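Pens and desks at Dutach

A small gallery from the new workroom at Dutach, put together in September. The room is for sorting and testing the pens that people hand in, before the good ones are boxed and sent on to the Stullura reading room. The first box held 441 of them. Each table seats 2 people, and a full round of testing takes 80 minutes, with a break for tea.

The tables are plain white, which helps when looking for small parts such as springs.

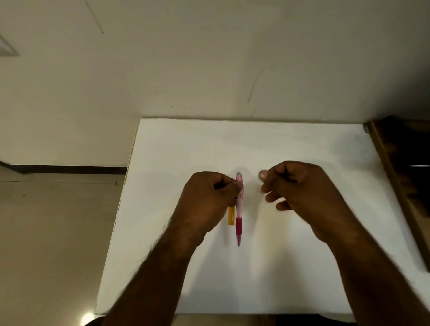 Pink retractable pen with a ridged grip, held over the white tabletop. Something yellow-orange lies beside it.

Prokopenko wrote in to say that retractable pens should be clicked at least 3 times before they are passed, as the spring often sticks on the second go. We have added this to the sheet by the door.

Pens that still skip after a scribble go in the tray marked Troltell - refills only. Highlighters are kept apart from the rest and stored flat. Caps without a pen are saved until the end of the month.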